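Whiteboard Tips From My Workshop Wall

I hung a big whiteboard over my bench in March and I use it for everything now: cut lists, paint colors, who borrowed my good clamps (Iolo Nicholas, I'm looking at you!). It took me a while to learn how to keep it from turning into a gray smeary mess, so I'm sharing what works at my place.

First, the wiping. A dry microfiber cloth every evening, and once a week I go over it with a little rubbing alcohol on a rag. Skip the paper towels, they left lint all over mine. If somebody grabs a permanent marker by mistake, scribble over it with a dry erase one, wait a few seconds and wipe both off together. Love that trick!

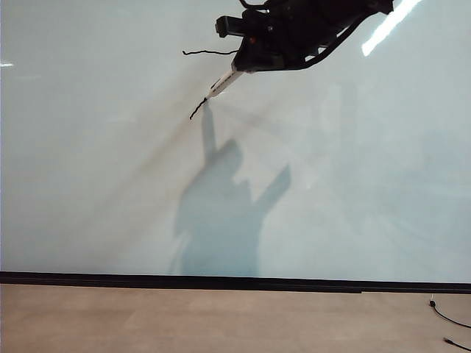
Markers are where I used to waste the most money. I store mine lying flat in an old Storkach cookie tin, caps on until they click, and that helped a lot. Before I write out a long list I do a quick test squiggle like the short wavy black one on the board there, and if it comes out pale or scratchy the marker goes in the trash right then (I used to put them back in the tin, silly me). Glare is the other thing to watch on a glossy board. See that bright streak up in the right corner? Anything you write in a spot like that is hard to read from across the room, so try moving your lamp over a bit, or tape the board up for a day before you drill.

Mine hangs on 4 screws with the bottom edge 6 inches above the bench, and the cloth lives on a hook right next to it.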